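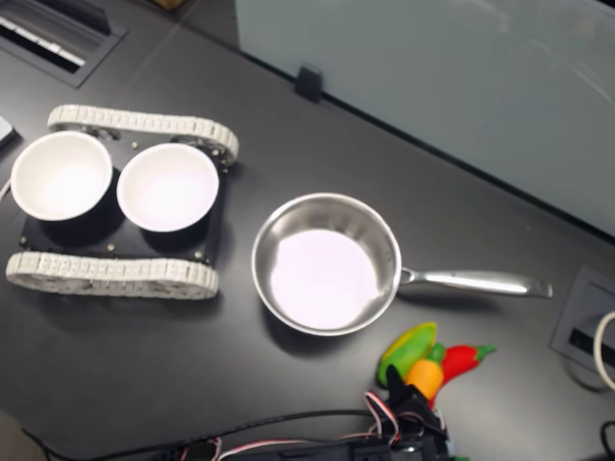 Fergus Mowat asks why I keep fussing with the gripper when the whole job is picking up toy vegetables and putting them in a pan. Fair question, Fergus! Long answer coming, get a coffee.

The arm is called Segura (I didn't name it, it came to me that way) and this thread is me putting its gripper back in order after a summer of everybody just running it until it squeaked.

Symptom first. It would close on the chili fine, close on the orange pepper fine, then go for the next one and stop short. Fingers open by a hair, motor humming away, convinced it had done its job. Restart it and you'd get a good hour. Then the same thing again.

I went straight for the software, naturally, and lost an evening to it. The numbers coming back from the jaw servo were perfectly happy. The servo thought it was closed. The fingers had other ideas.

So, power off, supply unplugged at the wall, and wiggle test. Hold the servo body still with one hand, push one finger sideways with the other. If the finger moves before the servo does, you've got play somewhere in between. I had plenty.

Culprit was the horn screw on the jaw joint. Somebody (me, it was me, in spring) put it in without threadlocker. It had backed out just enough for the horn to ride up on its splines when it squeezed hard.

Took it out, cleaned the threads, one tiny dot of the blue stuff, back in until snug. Please don't lean on it. It's a small screw going into a small shaft and I've already snapped the head off one of those in my life.

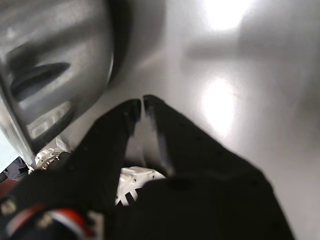 Plisix Owners' Newsletter, Vol. 2, No. 5

If you're in the owners' group, that's the issue with the jaw alignment procedure, and it's the one I follow. It's better than the manual, which gives you one sentence and a drawing of the wrong gripper.

Short version of how I do it: bring the fingers together by hand with the power off, look at the tips against something pale, and see what the gap does. You want the same thin line all the way up. If it's a wedge, a finger is sitting crooked on its mount and no amount of zeroing is going to help you.

Once the tips look right, power up with the jaw relaxed, close it by hand again and read off the position. Mine comes out at 1857. That goes in the config as fully closed, and I also write it on tape on the power supply, as I have been known to overwrite configs.

Then back the closed target off a little so the servo isn't shoving against a hard stop all day. That's where the humming came from, by the way. Humming is heat, and these little motors do not love heat.

Wires next! The lead to the jaw servo needs enough slack for the wrist to go all the way round both ways, and not so much that it flops down where the fingers work. I turn the wrist by hand through the full range and watch the connector. If the plug moves at all, I add slack and tie it again one joint up.

Someone in the replies wanted the finger cleaning routine. Damp cloth, little bit of dish soap, let them dry. No alcohol on mine, I had a pair go cloudy and I'm still annoyed.

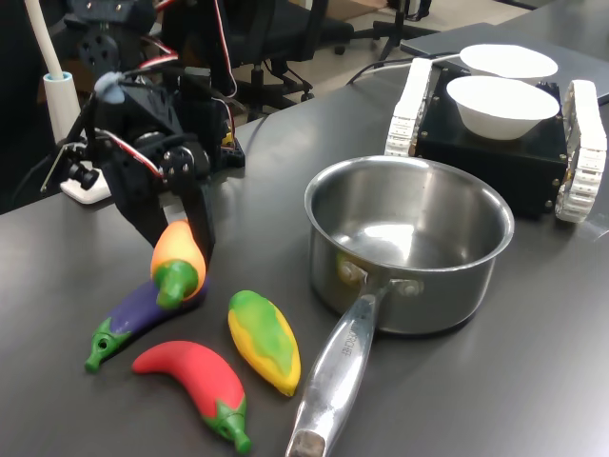 Gunville, 2025-09-14

Back at the bench with everything buttoned up. Orange pepper in the jaws, eggplant right underneath it, which is a mean little setup and I did it on purpose. Crowded picks are where a sloppy jaw shows up first.

The saucepan stays put for all of this, and so does the tracked base with the two bowls on it. I change one thing at a time or I learn nothing. The base gets its own thread someday, those tracks need a good scrub.

Oh, and check the camera bracket while you're down there. If that has shifted, you'll blame the gripper for misses that are all the camera's fault. I did exactly that at Vekwood and took apart a perfectly good hand.

My routine from here on: wiggle test every morning before power, horn screws every 2 weeks, closed position re-read whenever a finger comes off for any reason. Takes me 4 minutes with the driver already in my pocket.

Fergus, if you're still reading, bring your arm over in November and we'll do yours. Bring your own threadlocker, I'm nearly out.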